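## Working Beside the Two-Arm Sorting Table

This guide is for packing and returns staff at the Garndale site whose sorting duties are moving to the Trika table. Sorting by hand continues at the Galbraith counter.

### Before the shift

1. Read the handover note left by the previous operator.
2. Confirm that the item list on the screen matches the work order.
3. Stay behind the floor marking until both arms have been released to run.

### During the shift 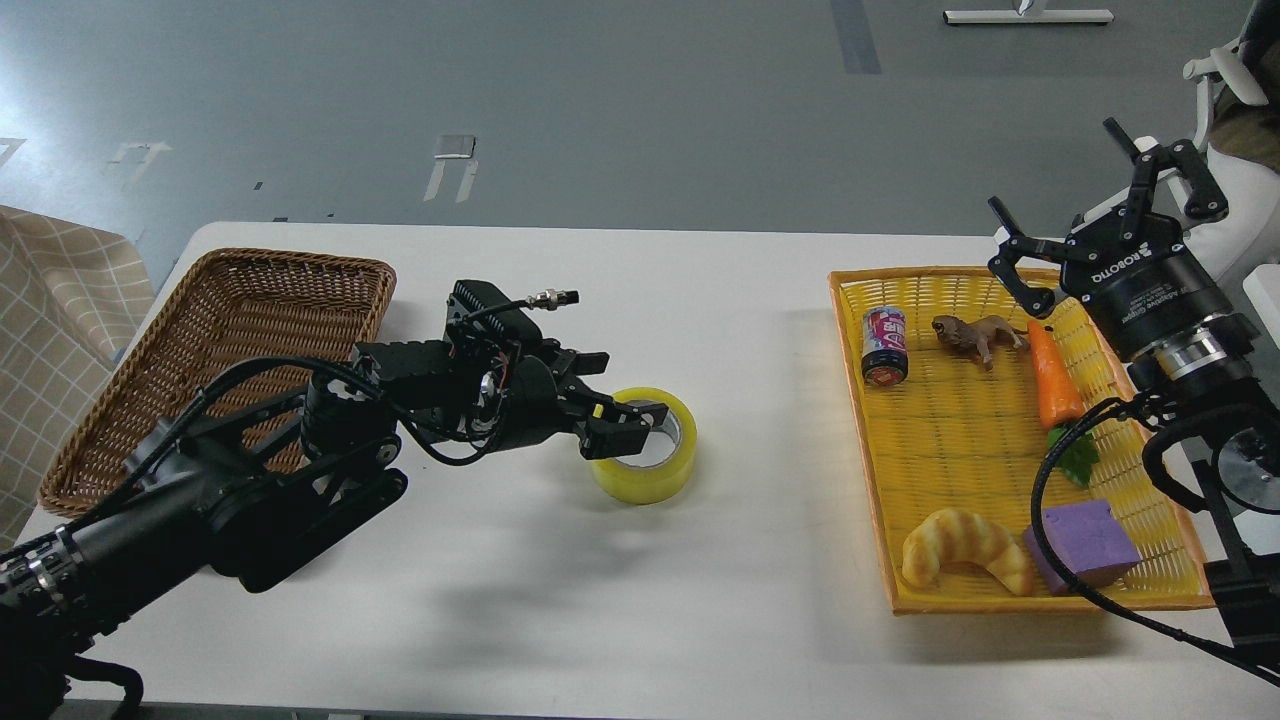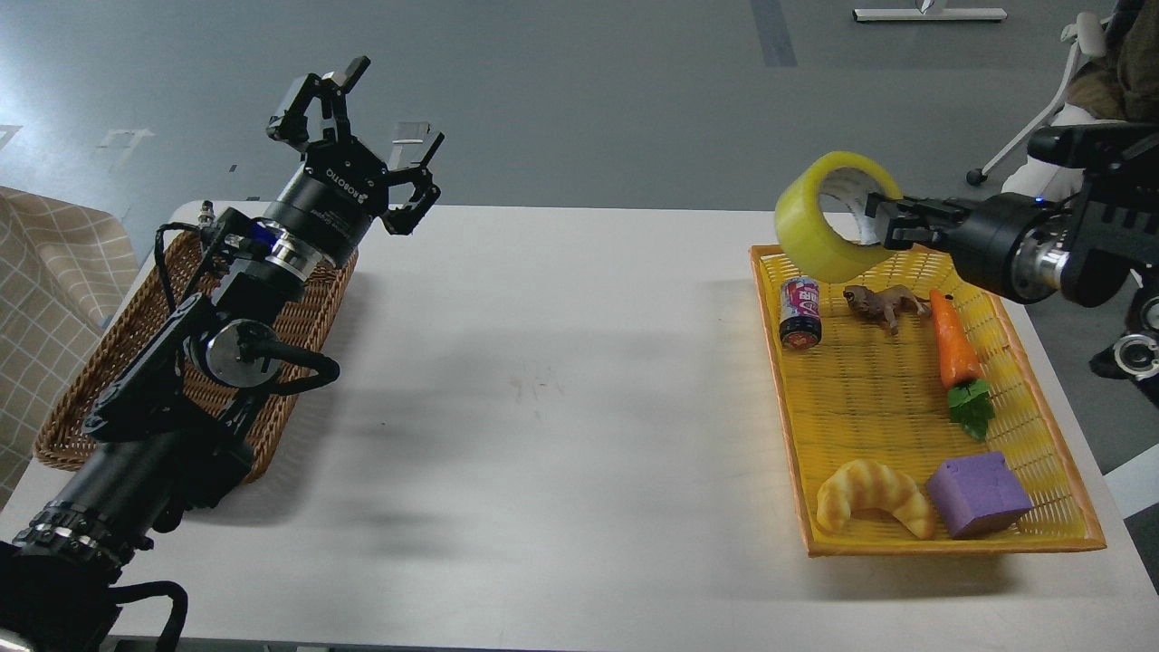
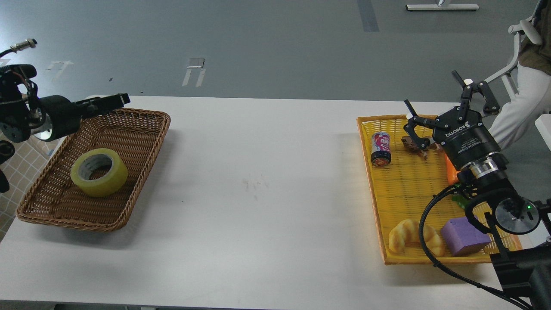 The operator's job at this station is to supervise and decide, and it is graded at the same pay level as hand sorting. Staff are no longer expected to lift and place each item, but they remain responsible for where it ends up. When an item such as the roll of tape must go in the wicker basket and the toy croissant and purple cube must stay in the yellow tray, the operator checks both containers before closing the order. Any item in the wrong container is recorded as a misplacement, even if it is corrected by hand.

To correct an item:

1. Press **Hold** and wait for both arms to stop.
2. Move the item.
3. Enter code 8 in the Jistano log.
4. Step back and press **Resume**.

### Rotation and training

No operator supervises the table for more than 2 hours without a change of duty. New operators complete 2 accompanied shifts before working alone. Requests for additional training go to the shift office.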